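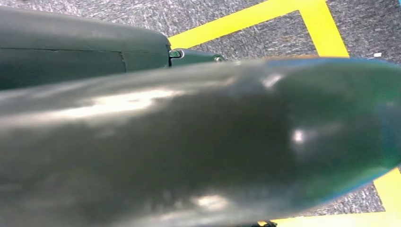 Savvas Economou wrote:

> Before I sign off on the second Rondine arm I would like to see
> the gripper line broken out. The draft has one figure for "end
> effector and consumables" and I can't tell what we are paying for
> once and what we will be paying for every quarter. Also, do the
> floor cells need their own budget code, or is tape still going
> under general supplies?

Breakdown follows. Prices are from the February quote and exclude shipping.

Gripper body, with linkage and wrist camera mount: one per arm, bought once. Already in the arm price from Ikutard, so it should not appear on the gripper line at all. I counted it twice in the draft. Corrected in the sheet.

Fingers: sold in pairs, 717 per pair. The draft assumed 2 pairs per arm per year. I would raise that to 3. We run close to the floor on most tasks, and a finger that touches carpet all day does not last as long as one working over a bench. If we end the year with a pair unused, it carries over.

Screws and small hardware: general supplies. Please order the kit and not single bags. The bags ship separately and each one carries its own freight charge.

Wrist camera: no spare in the draft. I would add one, shared between both arms. Lead time from Beludeck is 4 weeks and without the camera the arm can't collect anything.

Tape: leave it under general supplies. Marking out a square on the floor costs next to nothing in material. The labor is in measuring it again each time a cell moves, and that is already in the setup hours.

Two items are still open.

1. Service contract. Ikutard offers it per arm or per site. Per site is cheaper from the second arm on, but it has to start on the same date for both, so we would lose what is left on the current one. I have asked whether they will credit it.

2. Whether Major (the scheduling package) needs a second seat. The license text says "per controller" and we have one controller driving both arms. I read that as one seat. I would like it in writing before we commit.

Savvas, if 3 pairs is acceptable, I will update the sheet and send the purchase request tonight. The service contract can go in as a separate request once they answer.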